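The number Elsie wanted was 118, and by teatime I'd got to 4.

I should explain that I'm not slow. I just fold a towel the way my nan did, thirds and then a roll, and Keisha had rung up from the Kimus office that morning to say thirds were fine, rolls were fine, but could I please stop tidying the corners afterwards because it was ruining her results. Ruining them how, I said. She said the arm in Bundgaard copied everything I did, and it had now started patting things. It would put a towel down and pat it. Then it would pat the table. Rhun had come back from lunch and it had tried to pat Rhun.

So, no patting. I wrote it on my hand.

The idea, as Ornella put it when she signed me up, was that they didn't want good folders, they wanted different ones. They'd trained one lot on a single very neat woman called Defne Yurt, 987 goes, all of them perfect, and the arm was brilliant until somebody handed it a towel inside out and then it simply stopped, like a horse at a gate. Then they trained another lot on a whole crowd of us, same number of goes, all in our own bedrooms with our own dreadful duvets, and that one muddled through nearly anything. Keisha had a graph. I've seen the graph - our line wobbles about underneath Defne's for ages and then goes sailing over the top. I was so proud I rang my sister!

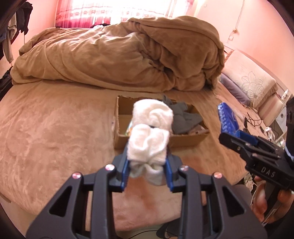 Anyway, I kept going. You get a feel for the grippers after a bit, it's all in the wrist, and if you squeeze too hard the towel pops out sideways like soap. I did a fifth and a sixth. On the seventh I caught myself humming and wondered whether it would pick that up too.

Keisha rang again at ten to six. They'd put my morning's work in with the rest and given the arm some 1743 tries overnight, no, sorry, they were going to, tonight, she was tired. But she'd had a quick look already.

"It's doing a thing," she said.

"Not the patting."

"No. It folds in thirds, then it rolls, and then it waits a second before it lets go. Do you do that?"

I looked down at my hands. My nan did that.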